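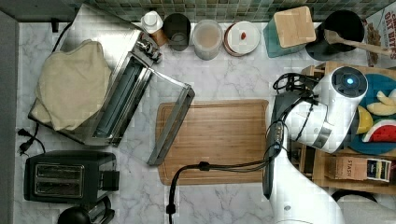 How Does a Robot Learn to Help in a Kitchen?

An explainer for readers ages 8 to 12
Published by the Porska Center for Learning Machines, Young Readers Series
2021-09-21

Think about the last time you put a bowl away. You looked at the cabinet, reached for the door, pulled it open, and set the bowl on the shelf. You probably did all of this while thinking about something else. For a robot, each part of that job is a hard problem, and researchers have spent many years working on it.

This explainer describes one study carried out at the Porska Center. The study is called Ukura. Its purpose was to find out whether a robot arm learns a kitchen job better when it is shown the same kitchen many times or when it is shown many small changes.

Words to Know

Robot arm: a machine with joints that bend and turn, somewhat like your shoulder, elbow, and wrist.
Gripper: the part at the end of the arm that takes hold of things.
Demonstration: one complete example of a job, performed by a person who is guiding the robot.
Policy: the set of habits a robot has learned. A policy takes in what the robot's cameras see and decides how the arm should move next.
Trial: one attempt at a job, carried out so that it can be scored.

Learning by Being Shown

There is more than one way to make a robot do something. In many factories, people write exact instructions for every movement. The arm goes to the same spot, closes on the same part, and moves it to the same place. This works very well when nothing changes.

A kitchen changes all the time. A toaster may be pushed to the left. A cutting board may be left out on the counter. Someone may finish one box of cereal and open a different one. If a robot has only been told to move to one exact spot, it may close its gripper on empty air.

The Ukura study used a different way of teaching, known as imitation learning. To imitate is to copy. A person guides the robot through a job from start to finish, and a computer records what the cameras saw and how each joint moved. After many demonstrations, the computer looks for patterns that connect the pictures to the movements. Those patterns become the policy.

You may have learned to tie your shoes in a similar way. Someone showed you, and then you tried. There is an important difference, however. A child may need to see a knot tied only a few times. The robot in this study needed 700 demonstrations.

Why Cameras Are Placed in Different Spots

When you reach for a jar at the back of a shelf, your own arm can block your view. Robots have the same trouble. For this reason, a robot may use a camera that looks at the whole counter and another, smaller camera near its wrist.

The camera that stands back is good for large questions. Where is the counter? Which side is the shelf on? The wrist camera is good for close questions. Is the gripper lined up with the handle? How much farther does it have to go?
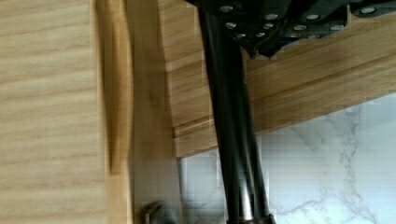
A close view has its own problems. When the arm moves quickly, the pictures can blur. Cables can hang in front of the thing the robot needs to see, and a cabinet can fill so much of the view that little else is left. A policy must learn which parts of each picture matter for the job and which parts it can ignore. A robot's own cables, for example, tell it very little about where a bowl should go.

How the Study Was Done

The researchers chose 3 kitchen jobs: opening a cabinet door, placing a bowl on a shelf, and moving a piece of toy food onto a plate. Toy food is useful in research. It keeps its shape, and it does not spoil during a long day of trials.

Next, the researchers trained two policies. Each was given the same number of demonstrations. For the first policy, the objects stayed in the same places every time. For the second, the objects were moved between demonstrations. Some were shifted by the width of a finger, and others were taken to the far side of the counter.

Each policy was then given 60 trials in an arrangement it had never met before. A trial was scored as a success only when the whole job was complete. A door left half open did not count.

Scoring the two policies under the same rules is called making a fair test. You may have done this in science class, when you changed one thing in an experiment and kept everything else the same.

What the Researchers Found

The policy that had learned from many arrangements completed nearly twice as many trials as the other one. It was not perfect. It still had difficulty with cabinet doors, and it sometimes stopped with the gripper close to the edge of the door, moving back and forth without taking hold.

The first policy did very well when everything was in its usual place. Once the objects were moved, it often reached toward the spot where they used to be. It had learned the places very well and the objects less well.

Researchers use the word generalize for what the second policy did better. To generalize is to take something learned in one situation and use it in a new one. If you can open the doors in your own kitchen and also the doors in your grandmother's kitchen, you have generalized.

What Is Still Unknown

The study took place in one kitchen setting. The researchers do not yet know whether the same policy would work where the cabinets are a different color, the counter is lower, or the light is dim. A second part of the study, called Skoltisano, is planned for November and will test the policy with 6 new cabinet handles.

Try It Yourself

Ask a family member or classmate to play the robot. The robot should look through a cardboard tube with one eye and keep the other eye closed.

1. Place a plastic cup on a table. Guide the robot's hand to the cup several times, always starting from the same position.
2. Ask the robot to close both eyes while you move the cup a short distance.
3. Have the robot look through the tube again and reach for the cup slowly.
4. Repeat the activity without the tube.

Write down what changed. Did the robot reach toward the old spot first? Was it easier to find the cup with a wide view or a narrow one?

Teachers may request printed copies of this explainer from the Guzmán Reading Room at the Porska Center.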